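Dorach laundry, the sorting floor: a gallery

I've been at Dorach for 14 years, most of them on my feet at the sorting tables, and when the two arms went in I said I'd keep a page going so the folk at Wirnlow could see what they're in for when theirs arrive. So this is it! One picture up so far, and I'll add more as I go. We do hotel bedding mostly, plus shirts, aprons and staff uniforms for a handful of regular customers, and all of it used to be pulled apart by hand.

A bit about how the days go now, before you get to the gallery. The arms take a piece at a time and pass it along, and we do the checking, the stains, the mending pile and anything awkward. Dilwyn Mathias and I used to share one long table and talk rugby all morning. Now he's on repairs at the far end and I'm minding the arms, so we have to save it for tea (I do miss that, and I've told the managers so). On the other hand my shoulders have stopped aching by Thursday, and I'd forgotten what that felt like.

Nobody lost their job over it, which was the first thing we all asked. Two of the evening posts weren't filled again when people left, though, and I think you should hear that from me before you hear it in the canteen. Hajar Younis got 5 days of training and came back knowing more about the thing than the fitters did. She's on a better grade for it, too. I had the same training later on and I'm still waiting for my grade, so ask about that in writing before you start!

We've named one of them Morgan. The other one is just the other one.

If you've got questions, Angharad Voyle is on the desk until four and she'll pass them on to me. Petrică Iordache is the one to ask about shift patterns, as he redid the whole rota in June and can explain why Saturday is so short.

THE GALLERY

1. Up close at the fingertips
Pale cloth and a navy pinstripe, with Morgan's two black fingers nearly touching. There's a tiny dark thread sticking up off the right-hand pad, and you'll soon find yourself looking out for bits like that. I wipe the pads down at the start of a shift and again after dinner, and it's a two-minute job with a damp cloth.

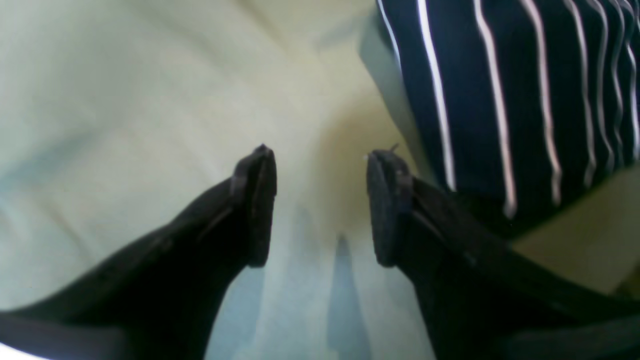
2. The mending table
Picture to come, once Dilwyn has tidied it. He has a proper lamp now and a chair that goes up and down, and he's had to put up with everyone trying it out. Send me yours from Wirnlow when you've got some and I'll put them on the page as well.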